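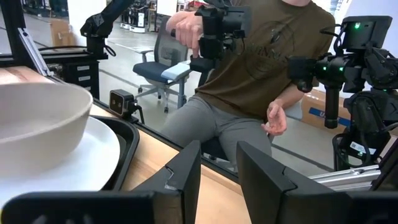
Handout 2: Does a smaller plate make you eat less?

Reading Evidence, spring module, Terkthorpe College. Bring this to the March seminar with your own notes in the margin. The reading pack has the full papers; the page references are in the pack.

The claim

Most of you will have met it already. Swap your dinner plate for a smaller one and you will eat less without noticing. It turns up in magazines, on leaflets in waiting rooms and on the side of boxes of crockery. The usual explanation is an old visual illusion: a circle looks bigger inside a small ring than inside a large one, so the same helping looks generous on a small plate and mean on a big one.

I think the claim is weaker than its fame. You are free to disagree, and the essay question is worded so that you can. What I won't accept is "studies show" with no study after it.

What would have to be true

Break the claim up before you look at any data.

First, people would have to misjudge the amount of food because of the plate. There is decent evidence for a small effect of this kind, mostly from tasks with discs on paper or a screen. Discs on paper aren't stew.

Second, the misjudgement would have to change how much they serve themselves. In a canteen where somebody else does the serving, this step drops out altogether. A surprising number of write-ups don't tell you who held the spoon.

Third, serving less would have to mean eating less. People go back for seconds. They also eat biscuits at four o'clock, when the researcher has gone home.

Fourth, it would have to last. I know of very little on this, and what there is tends to stop after a few meals.

A claim with four links can fail at any of them, and the leaflet version only ever mentions the first.

The Finness canteen study

This is the one you have been asked to read closely. Staff at the Finness works canteen were given either the ordinary plates or a smaller set, and leftovers were weighed. The headline is that the small-plate group took less food. 200 people were signed up and 134 are in the final table.

Ask where the others went. The paper says they "did not complete the meal record", and gives no breakdown by group. Suppose the people who found the small plates annoying were the ones who stopped filling in the form. Those might well be the hungriest people in the building. Take them out and the small-plate group looks restrained, whatever the plates did. I can't show that this happened. The authors can't show that it didn't, and they had the forms.

Other points to look for:

- The two groups ate in different weeks. The menu is given for one of them.
- Drinks and puddings were left out of the totals. Puddings came in bowls.
- The weighing was done by people who knew which plates were in use.
- The main result is given as a percentage. Work out what it means in grams before you decide whether to be impressed.

The Plokovano repeat

A group in Plokovano tried the same thing in a student hall, with 100 people, each of whom ate with both sizes of plate on different evenings. This is a better design, as each person is compared with themselves. They found a difference too small to tell from nothing.

Be fair to the other side here. "Too small to tell from nothing" is a different finding from "nothing". With a study of this size a modest effect could easily be missed, and the discussion section is more sure of itself than the table allows. Sceptics get carried away as well, me included, and I would rather you caught me at it than copied me.

Note also that the hall uses trays, and several students put a second dish on theirs. What counts as "the plate" when a bowl is standing on it? The paper treats the biggest item as the plate and moves on. Nothing in the method section defends that choice. Somebody eating soup from a bowl on a dinner plate is looking at the bowl.

The McIntyre leaflet

Included in the pack as a piece of selling. McIntyre makes tableware and the leaflet goes out with its smaller range. Being paid to say something doesn't make it false, so "they would say that" is not an argument and will get no marks by itself. Compare the leaflet with the Finness paper line by line. You should find that:

- "may reduce" in the paper has become "reduces"
- one lunch has become "every day"
- the missing people aren't mentioned anywhere
- the word "proven" has come from nowhere at all

The third page has a chart whose upright axis doesn't start at zero. Redraw it so that it does. Keep your version, you will need it for the essay.

Words we will use

Dropout: people who start a study and aren't there at the end. Always ask which group they left.

Blinding: keeping the people who measure, or the people being measured, from knowing who is in which group. Hard to do with plates. The eaters can see what they are eating from. The person at the scales could have been kept in the dark quite cheaply.

Publication bias: dull results stay in drawers. If ten groups try small plates and the three with lively results get printed, your reading list is a list of lively results.

For the seminar

1. Write down, in one sentence, what the Finness study found. No adjectives.

2. Design a check for the fourth link in the chain, the one about lasting. Assume very little money. Say who serves the food and what you will do about second helpings.

3. Find one claim about eating from any packet or leaflet at home and trace it back as far as you can. If the trail stops at another leaflet, write that down and bring it anyway.

Essay titles are on the back sheet. The word limit includes quotations but leaves out tables and your redrawn chart.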